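Intro to Textiles – Week 7 handout
Pile fabrics: velvet, velveteen, corduroy
Instructor: Usa Ratanaporn. Section leader: Jirayu Chantharasri

Finish the Stępień chapter before section. The part on double cloth is hard, read it twice.

1. What is pile?
Ground cloth plus an extra set of yarns standing up off it. Ground holds everything together, pile does the looks and the feel. Warp pile = velvet. Weft pile = velveteen and corduroy. People mix these up on the midterm every year.

2. How velvet gets made
Wire method: wires go in across the loom, pile warp passes over them, wires come out. Blade on the end of the wire – cut pile. No blade – loops stay.
Double cloth method: two ground cloths woven face to face, pile yarns running between, a knife splits them on the loom. Two fabrics at once. Faster, most commercial velvet is done this way.
V versus W interlacing: V goes under one ground pick, W goes under and over three. W holds better, so ask for it in seating.

3. Light and nap
Pile leans. Look into the lean and the color goes deep, look along it and it goes pale. Same dye, same bolt. So all panels get cut in one direction, and you mark the arrow on the back BEFORE cutting. Crushed velvet does this on purpose, pile is pressed in different directons. 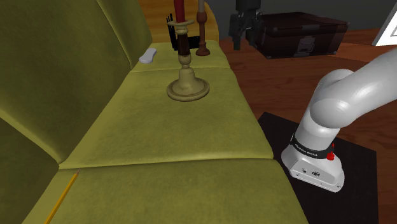

Fig. 1. Olive-green velvet on a sofa (computer rendering). Note highlights along the front edge.

4. Fiber
Silk – best luster, crushes, water spots. Cotton – matte, strong, dyes well. Polyester – cheap, pile springs back, can look too shiny. Rayon – nice drape, weak when wet. Mohair – expensive, wears for decades.

5. Wear
Abrasion test = rub counts. Counts tell you about rubbing and thats all. Not crushing, not fading, not seam slippage. Check the backing too, a loose backing sheds pile at every cut edge.

6. Care
Vacuum with soft brush, with the nap. Steam from the back, never a flat iron on the face. Blot spills, dont rub.

For section: bring the swatch card, arrows marked, plus 4 lines on which swatch is W pile and how you can tell. Pull a yarn from the edge and look at the bend.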